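Trovano says its new training method, Zoda, lets a robot learn a chore from people instead of code. Workers carry a gripper by hand, do the task 40 times, and the recordings become the lesson. The company claims 34 wins in 40 tries on a kitchen it had never used. I have read the paper twice and I'm still not sold.
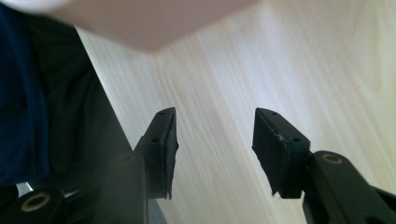
Akex, a rival lab, would like to know what happened in the other six, and whether anyone picked which kitchen to use. The paper gives them one line.

Then there is the data – 755 recordings, all made by the same 5 people. A method that copies human hands ought to be tested with more of them. Trovano promises a larger trial in June.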